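We use cookies to keep you signed in and to measure traffic. By continuing to browse you accept our cookie policy. Accept | Manage settings

Thermal paste: how often do you really need to replace it?

duser_bench
Looking for data, if anyone has it. I maintain 34 desktops for a small accounting office in Grorkcombe. The previous admin repasted every machine every 2 years and left a schedule that says to continue. Each repaste takes me most of an hour with cleanup and a stress test afterward. Before I commit to another round in October I would like to know whether the interval has any basis. Load is light: spreadsheets, browser, a tax package that pins one core for a minute at a time. Idle temperatures have not moved since I started logging them.

wanyama
No basis for a fixed interval at that load. Paste degrades by two mechanisms. The carrier fluid separates and migrates, and thermal cycling pumps material out from the middle of the contact area. Both depend on temperature swing. An office machine barely swings. I would log load temperature against room temperature and repaste when the difference grows by 8 degrees Celsius over the baseline. Idle numbers tell you very little. 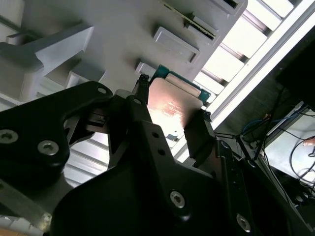
The baseline has to be taken with a repeatable load. Same stress tool, same duration, same fan profile, side panel on. If you change the fan curve between readings, the comparison is worthless.

dorkero
Disagree with waiting. A degraded joint on a lightly loaded machine stays hidden until the one day somebody runs a long job, and then it throttles in the middle of filing season. A tube of paste costs less than one support call.

wanyama
The tube is cheap. The labor and the handling risk are what you pay for. Every repaste means pulling a cooler, and on pin-grid parts a dried joint can lift the processor out of a locked socket. Bent pins are a far more common failure in my records than dried paste.

duser_bench
That matches my experience. I have had one pulled out that way. Warming the machine with a stress test for a few minutes first and then twisting the cooler before lifting has prevented a repeat. All of mine are air cooled, if that matters.

slotcover9
It matters a little. Mounting pressure counts for more than paste brand or age. Three of our worst machines had a cooler with one screw not seated. We repasted them twice before anyone checked the screws. Tighten in a cross pattern, a couple of turns at a time, and stop when the screw stops.

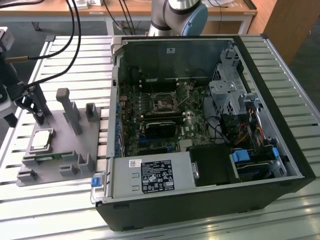 Also check for dust before blaming the joint. A clogged fin stack looks the same in the logs as bad paste, except that the fan speed climbs with it. Blow it out, rerun the load test, and only then decide whether the cooler needs to come off.

dorkero
Fine on dust and pressure. I still hold that paste older than the warranty should be replaced once as a matter of course. Some factory paste is poor from day one. We measured a 9 degree drop on one model after replacing it, with clean fins in both tests and the original mounting screws.

wanyama
I accept that for a specific model with a measurement behind it. It does not support a calendar for a mixed fleet. Test one unit of each model, compare, and treat the rest accordingly.

duser_bench
That is workable. I have four models in the office. I will load test everything after hours, repaste one of each, and compare. Can somebody confirm the cleaning procedure? The old schedule just says "wipe."

slotcover9
Procedure we use:

1. Power off, unplug, hold the power button to drain the supply. Ground yourself to the case.

2. Loosen the cooler screws in a cross pattern. Twist gently, then lift straight up.

3. Remove old paste from the heat spreader and the cooler base with high-purity isopropyl alcohol and a lint-free cloth. Hold the processor by its edges if it is out of the socket.
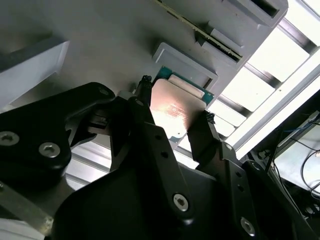
4. Let both surfaces dry fully. Do not touch them again.

5. Apply a small amount in the center. Let mounting pressure spread it.

6. Refit the cooler, reconnect the fan, and run the same load test as before. Write down room temperature with the result.

dorkero
For step 5, a center dot leaves dry corners on large heat spreaders. Use an X on those.

wanyama
An X is fine. Excess squeezes out the sides and, with nonconductive paste, does no harm beyond the mess.

duser_bench
Noted. I will post the before and after numbers for each model when the tests are done.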